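How to Clean and Care for a Cutting Board
Posted by Meenakshi Rajan on Tuesday, January 5, 2021

You need dish soap, coarse salt, half a lemon, white vinegar and two clean towels. For a wood board you also need food-grade mineral oil.

Step 1. Scrape off crumbs with a bench scraper or the back of a knife.

Step 2. Wash both sides with hot water and a little soap. Do not soak a wood board or put it in the dishwasher. Plastic boards can go on the top rack if the label allows it.

Step 3. For smells, sprinkle salt over the board and rub it with the cut side of the lemon. Leave it for five minutes, then rinse.

Step 4. Wipe with vinegar, rinse again and dry with a towel. Stand the board on its edge overnight.
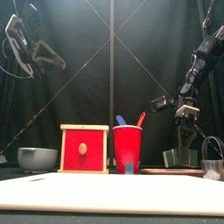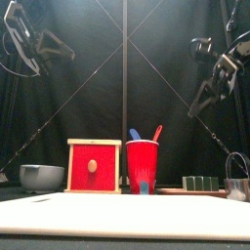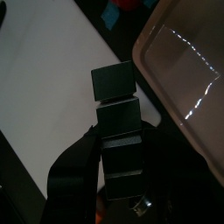
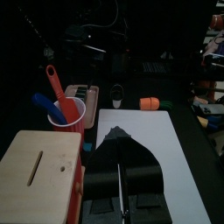
Step 5. Oil wood boards once they are fully dry. Pour a spoonful in the middle, spread it with the second towel and cover the sides and ends too. Let it sit for 24 hours and wipe off what is left. A new board needs three coats in the first week. After that, once a month is enough.

Stains from beets or turmeric: mix baking soda and water to a paste, leave it on for 26 minutes, scrub and rinse. Repeat if needed.

Olive oil and sunflower oil go rancid, so keep them off the board. Leen Ghanem wrote in December to ask about walnut oil. It works, but skip it if you cook for anyone with a nut allergy.

Replace a plastic board when the grooves no longer scrub clean.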